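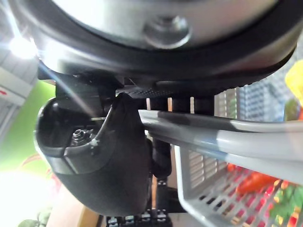
Metallscheibe mit schwarzem Rand

Marmortisch: Wie bekomme ich matte Ringe weg?
Forough Zarei, 20. Juli 2023

Hallo ihr Lieben, ich habe seit Dezember einen Bistrotisch mit Marmorplatte von Moltimetti und hänge sehr an ihm. Leider sind nach einem Abend mit Zitronenlimo matte Ringe geblieben – wischen hilft gar nicht. Muss ich damit leben?
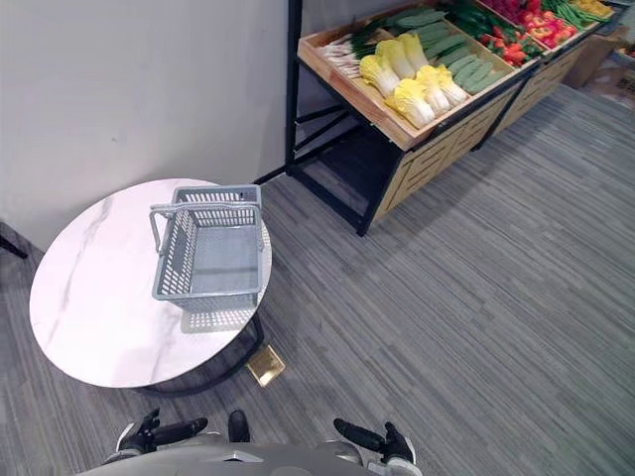

Kann man Zitronenflecken mit Essigreiniger entfernen?
Bitte nur mit pH-neutraler Seife putzen, Säure greift den Marmor weiter an.

Parviz Jafarzadeh
Liebe Forough, die Ringe sind Ätzstellen, da ist die Politur angegriffen. Ich habe meine mit Marmorpolierpulver und einem feuchten Filz wegbekommen, in kleinen Kreisen und mit viel Geduld, etwa 2 Stunden lang (und danach war der Arm lahm!). Probier es erst an einer versteckten Stelle.

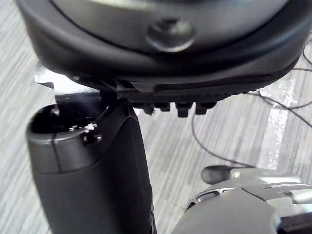
Grusik
Bei mir hat Pulver nichts gebracht, ich lege jetzt einfach Untersetzer drauf. LG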